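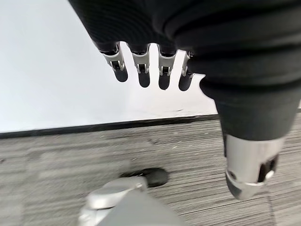 Trying out robot hands in the office hallway: your questions

By Reijo Pesonen
January 18, 2020
3137 shares | 2 comments

Which hands are you comparing?

Two at the moment, the Skendisach and the Dometti. I started with the Skendisach because it bolted straight on and I was impatient (my whole method, really). The Dometti needed an adapter ring, and I spent most of an evening looking for the right screws.

Four fingers or two? Which should I get?

Ugh, I go back and forth on this! For boxes and blocks, a plain two-jaw gripper is easier to set up and easier to fix. Once you want to hook a handle or push a door with the side of a finger, I like having more fingers. You do pay for it in joints, and every joint is one more thing to tighten.

Do the sleeves get in the way?

A little. Fabric bunches up when the elbow bends, and if it creeps down toward the knuckles you'll feel it in the grip, usually as a sort of lazy close. I pull it back up between runs. I still wouldn't go without, I've snagged enough wires on bare arms to last me a good while.

Why cabinets? Everyone else does blocks on a table.

I've done plenty of blocks on a table and I was bored, haha. Cabinets are where the differences between hands show up. The handles are small, the door swings toward you, and the whole robot has to be standing somewhere sensible before the fingers even matter. 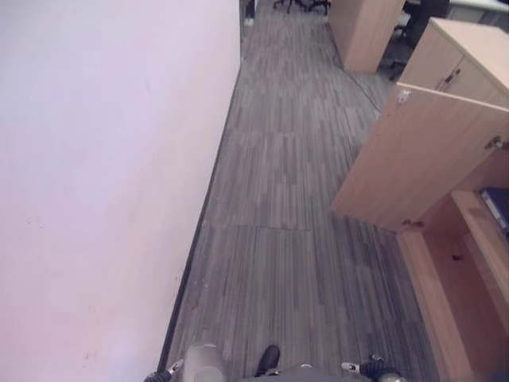

My rule is to work one door until I'm sick of it before moving along to the next. A door standing wide open is a nice first exercise, since all the hand has to do is find the edge and push. Pulling a closed one by its handle comes later. Leave yourself more floor than you think you need, and look out for cables on the carpet.

What camera are you using?

A Menley up top for the overall view, plus a small one down near the wrist. The head view is great for walking up to something and pretty useless for the last inch, when the hand covers up whatever it's reaching for. If you can only afford one, I'd buy the wrist camera for table work and the head camera for anything that walks.

And the controller?

Jarman, with the stock settings except for the closing force. Out of the box it squeezed way too hard for my taste. I turned it down until it could hold a paper cup, then nudged it back up a bit for handles. Write your numbers down! I didn't the first time and had to start over.

How long do the fingers last?

I can only speak for mine. I check the knuckle pins every 1000 closes, and on the Skendisach I swapped the fingertips at 4000 because they'd gotten slick. The Dometti hasn't been on long enough for me to say anything useful.

Does carpet mess with the balance?

Less than I expected with flat office tiles. Thick rugs are another story, I gave up on those. Slow turns help.

Can I borrow your settings?

Sure, leave a comment and tell me which hand you've got and what you're trying to open. I answer most of them on weekends.

2 comments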